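Dilek Uçar wants you to burn the onions 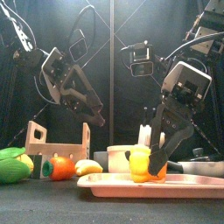 Toy food and kitchen props on a black tabletop.

I had been told to come hungry, so I skipped breakfast, and by the time I got off the bus in Dedudmont on a cold Monday in February I would have eaten my gloves. Dilek Uçar opened the door with a wooden spoon in one hand and her phone in the other. "You're early," she said. "Good. You can peel."

So that's how the interview went. I peeled, she talked, and my notebook still smells like onion.

Dilek teaches home cooking to people who think they can't cook. Her evening class, Karkar, meets in the back of an old shoe store and takes 37 people a season. She doesn't hand out recipes until the second month, which drives some of them up the wall.

"They want the paper," she told me. "They hold the paper like it's going to save them! I say, put it down, look in the pan. The pan is telling you everything."

I asked what happens in the first month, if there's no paper. Onions, mostly. Everyone cooks an onion slowly, then fast, and then too long on purpose, until it's black at the edges and the windows have to be opened.

"You have to burn it once while I'm standing there," she said. "Then you know what it smells like one minute before. I can't write that smell down for you."

She learned this from her aunt, Hülya Sarıgül, who ran a lunch counter for factory workers and never owned a measuring cup. Dilek started there at twelve, washing lentils after school. Her aunt would hand her a spoonful of soup and ask what was missing. If she said salt, she got another spoonful, and another, until she came up with a better answer.

"Sometimes it was salt," Dilek said, laughing. "She just didn't like that I said it so quick."

We stopped there for a while because the rice needed attention (she rinses it five times and gets cross with people who do it twice). I had a go and was told my hands were too polite.

Before Karkar she spent years in an office, doing the books for a tile company called Brivance. She doesn't talk about it with much bitterness. She liked the people and she liked the numbers adding up. But she was eating crackers over the keyboard, and one evening she called her aunt to ask how long to cook chickpeas and realized she'd forgotten something she knew at twelve. "I cried about chickpeas," she said. "In the parking garage! Then I went home and made them, and they were terrible."

The first class was four friends in her apartment. One of them, Evie Kershaw, still comes, and I called her later to ask what she'd gotten out of it. "I used to throw out so much food," Evie said. "Now I open the fridge and there's half a cabbage and I think, okay, that's dinner. Dilek did yell at me about a knife once, though. She was right, it was blunt as a butter knife."

I wondered if kids could learn this way too, and Dilek got very lively. She thinks they do it better than adults. Her neighbor Minoru Koyama brings his daughter over on weekends, and the girl, who is seven, can already tell when the butter is ready by the sound. "She says it stops talking," Dilek said. "It foams, it's noisy, then it goes quiet. I've been trying to explain that to grown people for years."

There's no cookbook coming, in case you were going to ask. I asked. A publisher wrote to her last year wanting eighty recipes with exact times, and she wrote back with one recipe and no times at all. She hasn't heard from them again, and she doesn't seem bothered.

What she would like is a bigger stove. The one at the shoe store has four burners, one of which only lights if you talk to it nicely, and when the whole class turns up there's a line for the heat. She's been putting money aside in a coffee can, and she figures she'll get there by the fall if the van holds out.

Lunch was the onions, finally, brown and sticky and heaped over rice and lentils, with yogurt and a lot of black pepper. I had two plates. When I reached for the salt she put her hand over it.

"First tell me what's missing," she said.

I said lemon. She thought about it, chewed, and got up to look for one.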